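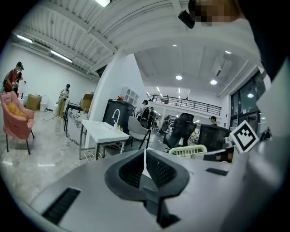
Kodbridge Community Help
Personal Well-Being and Daily Life

How does a person stop going over old decisions?

Posted by Brarcombe Reader, 2025-08-18

I would be grateful for guidance on the following matter. Two years ago I declined a position in another city in order to remain near my family. The decision was sound at the time and my circumstances are comfortable. Even so, I return to it most evenings, usually after dinner, and I compare my present life with the one I might have had. I have tried keeping busy, and I have tried telling myself that the matter is closed. Neither has had a lasting effect. I am not in distress and my sleep is adequate. Is there a recognized method for setting such thoughts aside, or should they be expected to fade without any effort on my part?

3 replies

Sqalli
Member, Daily Life section

The practice most often recommended in this section is a fixed period for reflection. Select a time of day, preferably not the last hour before bed, and reserve 20 minutes for the subject. Write down whatever comes to mind, by hand if possible. When the period ends, close the notebook and move to a task that requires attention, such as washing dishes or paying a bill.

Should the thought return later in the evening, make a note of one or two words and leave it for the following day. Members who attempt to forbid the thought entirely tend to report that it comes back more often. Postponing it is easier to keep up.

It may also be useful to examine the comparison itself. The life you did not choose is usually pictured without its rent, its commute or its bad weeks. Please consider writing a full account of an ordinary day in that other city, including the dull parts. I did this in November with regard to a house my household did not buy. The account ran to over 2,000 words, a good portion of them concerning the drainage, and I have had less interest in the house afterward.

If the thoughts begin to affect sleep, appetite or work, a doctor or a licensed counselor should be consulted. Replies on this site are offered by members and do not take the place of professional care.

Kinex
New member

Keep busy and do not dwell on it. A walk after dinner is sufficient for most people.

Brarcombe Reader
Original poster

Thank you both. I should have stated that I already walk after dinner, and that the thoughts generally accompany me. I will adopt the fixed period and have placed it before the evening meal.

Sqalli
Member, Daily Life section

Before the meal is a suitable choice. Two further remarks may be of help. First, the early entries are likely to be repetitive, and this is no cause to stop. Second, kindly refrain from rereading the notebook during the first 16 days. Rereading tends to turn into the same comparison in another form. After that time you may look through it once and decide whether the daily period is still needed or whether a weekly one would serve.

This thread remains open to replies from registered members.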